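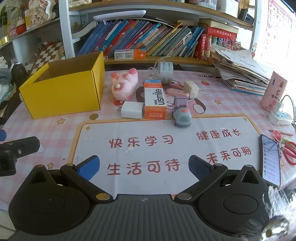
Fig. 1. Desk cover, pink-and-white check with a bordered panel and dark red lettering (快乐学习, "happy learning," at upper left of the panel).

Printed Household Textiles
Unit 4 handout: Checks, repeats, and registration
Instructor: Manolis Ververidis

4.1 Scope

This unit covers flat printed goods for household use: table and desk covers, curtains, aprons, drawer liners. Upholstery is left to Unit 6. Read section 4.3 before the lab session. The terms defined there are used in the worksheet without further explanation.

Dye chemistry was covered in Unit 3 and is not repeated. Where a property depends on the colorant system, the handout says so and gives the section to look up.

4.2 Woven checks and printed checks

A check is a pattern formed by bands of color crossing at right angles. In a woven check the bands come from dyed yarn. Colored and white yarns alternate in groups in the warp, and the same grouping is followed in the weft. Where colored warp crosses colored weft, the square is at full strength. Where colored crosses white, the square looks like an even mix of the two. Where white crosses white, the square is white. A two-color woven check of this type therefore shows three visible values from two yarn colors.

A printed check imitates this result on a plain ground. There are three common routes.

One screen, flat color. Alternate squares are printed solid and the rest are left as ground. Only two values appear, as on a chessboard.

One screen, halftone. The full-strength squares are printed solid and the mixed squares are printed as fine lines or dots. Three values appear from one paste. The lines may fill in if the paste is too thin or the squeegee pressure is too high.

Two screens. One screen prints the full-strength squares and the other prints the mixed squares in a lighter paste. This gives clean flat areas and requires the two screens to be registered to each other.

To tell a woven check from a printed one, look at the reverse. A woven check is equally strong on both faces. A printed check is usually weaker on the back, although a light open cloth may let the paste through almost completely. If the reverse is coated or cannot be reached, pull a single yarn from a cut edge. A yarn from a woven check has one color along its full length. A yarn from a printed check changes color as it passes from square to square.

4.3 Terms

Repeat. The smallest unit of the design that fills the cloth when copied in both directions without rotation. Length repeat is measured along the warp, width repeat across it.

Cell. One square of a check. For a simple check the repeat is two cells by two cells.

Placed motif. A design element that occurs once per finished article, in a fixed position. Panels, crests, and lines of text are normally placed motifs.

Engineered print. A design in which the whole finished article is one repeat. Hems, borders, and placed motifs are all laid out before printing, and the cutting line forms part of the artwork.

Registration. The agreement in position between colors printed by separate screens or heads.

Fit. The intended overlap or gap between two neighboring colors. Fit is a decision made in the artwork. Registration is a result obtained on the machine. Worksheets that mix up the two terms will be marked down.

Trap. A narrow overlap added to the lighter color so that it runs slightly under the darker one. Trap hides small registration errors.

Bow and skew. Distortion of the weft. In bow, the weft curves between the two selvages. In skew, it runs straight but at an angle to the warp.

4.4 Combining an all-over check with a placed motif

An all-over check has a short repeat and no preferred starting point. A placed motif has a fixed position and usually a border. Putting one on top of the other raises four layout questions.

(a) Does the check run under the motif? If the motif is printed in opaque pigment, the check may continue beneath it. If the paste is transparent, the check will show through and the area has to be knocked out, meaning removed from the check screen. A knockout needs registration. An opaque overprint needs less of it but gives a stiffer hand.

(b) Where does the border cut the cells? A straight border looks deliberate if it falls on a cell boundary and careless if it leaves thin strips of cell on one side. For a design of even cell count, center the motif on a cell corner. For an odd count, center it on the middle of a cell. A curved or rounded border will cut cells whatever is done, and the aim is then to make the cuts match left to right.

(c) How wide is the border? A border also serves as a tolerance zone. If the border prints in a darker color than both the check and the panel, it can cover an error up to its own width, less the trap on each side. A pale border covers very little.

(d) How is text handled? Text should be assigned to a single screen wherever possible. Lettering built from two colors shows registration error sooner than any other element, particularly in scripts with dense strokes. Small counters (the enclosed spaces inside characters) fill in before the outer strokes show any change. Test strikes should use the densest character in the wording. Choosing the first character by default gives no useful information.

Text direction must be confirmed on the screen positive and again on the first strike. A check is symmetrical and will not reveal a reversed positive. The text will, if someone looks at it.

4.5 Ground distortion

Checks are unforgiving of bow and skew. On a floral or scattered design, moderate distortion usually passes unnoticed. On a check, the eye compares the printed line with the hem or with the edge of the table, and a small angle is plain over the width of the article.

Two situations must be kept apart.

Woven check, skewed cloth. The pattern moves with the yarn. Straightening the cloth straightens the pattern.

Printed check, skewed cloth. The pattern was laid square to the machine while the weft was not. The article looks correct as delivered. If the cloth relaxes in the wash, the weft returns toward square and takes the print out of line. Straightening has to be done before printing.

Measure skew on the gray cloth, again after preparation, and again at the entry to the printing machine. The last reading is the one to enter on the lot card. Readings taken after printing are useful for sorting but cannot be used to correct the lot.

4.6 Worked case: the Bakilana lot

The Bakilana design is a two-screen check with one placed panel, printed by Hirkel on a plain cotton ground. The length repeat of the check is 40 mm. The lot contained 3000 finished covers. Final inspection passed 2619 as first quality.

First-quality yield = 2619 / 3000 = 87.3 percent.

Rejected or downgraded = 3000 - 2619 = 381 covers.

Of these, 265 were recorded under registration as the main fault. The share of registration in total faults is 265 / 381 = 69.6 percent. The other 116 were divided among stains, hem faults, and shade.

The printer first proposed to widen the trap. Inspection records did not support this. The registration faults fell in groups, with long clean runs between them, and each group began shortly after a seam had passed the entry. A fit error in the artwork would have appeared on every cover. A grouped fault points to the feed: the seam lifts, tension changes, and the cloth shifts on the blanket between the first screen and the second.

The corrective action was to flatten the seams, check the adhesive on the blanket, and mark a run-off length after each seam for separate inspection. The trap was left as drawn.

Note on recording. Each cover was entered once, under its main fault. A cover with both a stain and a registration fault therefore appears in only one column, and the 69.6 percent figure must not be read as the share of covers showing any registration error. The Kenow inspection form used in the lab allows a second fault code. Use both fields.

4.7 Measuring registration in the lab

Equipment: steel rule, loupe with scale, set square, Kenow form, soft pencil.

1. Condition the sample flat and without tension. Do not iron it.
2. Mark five stations on the article: the four corners and the center.
3. At each station, locate an edge where two colors should meet. Read the gap or overlap along the warp, then across it.
4. Subtract the fit value given on the artwork sheet. The remainder is the registration error. Keep the sign.
5. Plot the five errors as arrows on the outline of the article.

Arrows of equal length and direction indicate a simple offset of one screen. Arrows that grow from one side to the other indicate stretch in the cloth or a difference in screen size. Arrows that turn about the center indicate a rotated screen. On rotary machines the lengthwise component tends to vary from article to article, and at least three consecutive articles should be read before a cause is entered.

Samples from the Bruleo range are digitally printed and have no screens. Registration error can still occur between passes or heads. Use the same procedure, and write "head" in place of "screen" in the cause field.

4.8 Worksheet tasks

Draw a two-cell by two-cell repeat for each of the three printing routes in 4.2 and label the number of visible values.

Lay out a rounded panel on a check of your own cell size. Show the knockout, the trap, and the cutting line in separate colors.

Recalculate the Bakilana yield on the assumption that all registration faults had been prevented and every cover recovered was first quality. State why this figure is an upper limit.

Completed worksheets are due at the end of May. Samples stay in the lab and must be returned to the flat drawers, face up, unfolded.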